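Student Projects | Materials and Household Studies
2020-10-05
By the Bottle and Surface Project Group, Handmont College
Shares: 16 | Comments: 2

Project Report: Water Bottles on Shared Tables

1. Purpose

The project examined how single-use water bottles are kept and set down on shared work tables at Handmont College. The group was asked to report on the bottle as an object, on the table surface beneath it, and on the habits that lead to spills. The work was begun in April and forms part of the second-year course in everyday materials.

2. Materials

Bottles were taken from those commonly brought to class. The group recorded the shape of the neck, the ribbing, the position of the label, and whether the cap was on. All tables considered in the report have pale, smooth tops. A bottle with its cap removed and the water at about half its height was treated as the ordinary case, as this is the state in which most bottles are left during a working session. 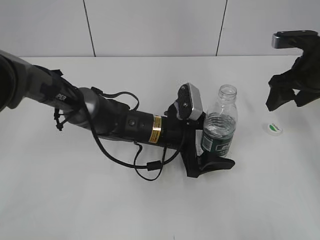
Photo: Handmont College / Emora Project Room

The label proved more useful than expected. A dark green label with white lettering, wrapped around the lower body, stands out well against a white tabletop, while the clear plastic above it is easily overlooked. Several students reported reaching across a table and failing to notice the upper part of a bottle. The group therefore recommends that clear bottles without labels be kept away from the middle of a shared table.

The water level also affects how a bottle behaves when touched. A nearly empty bottle tips readily. A full one stands more firmly, but an open neck allows water to escape at a slight knock. The half-filled bottle was judged the easiest to handle, although the thin plastic of the body gives way under a firm grip. The ridged shoulder is stiffer and may be held with less risk of squeezing water out.

3. Surfaces

The second part of the project dealt with smooth surfaces and the seams between panels. Plain panels are simple to wipe, and a spill on an unbroken area can be taken up with a single cloth. Seams require more attention. Water that reaches a narrow gap may remain there after the panels on either side have been dried, and the place where one seam ends against another is the hardest to clean. 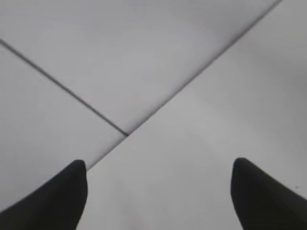 For this reason the group proposes that wiping should follow the line of a seam and should finish at the edge of the surface. Wiping across a seam was found to push water into it. A folded dry cloth pressed along the gap gave the best result in the Trolport rooms, where the tables are used by three classes in succession.

4. Recommendations

Caps should be replaced whenever a bottle is not in use. Open bottles should be placed on a single panel, clear of any seam. A dry cloth should be kept within reach of each table.

5. Further Work

The group did not compare bottles of different sizes, and the Mussa building was not included. Both matters have been referred to next year's class, together with the record sheets.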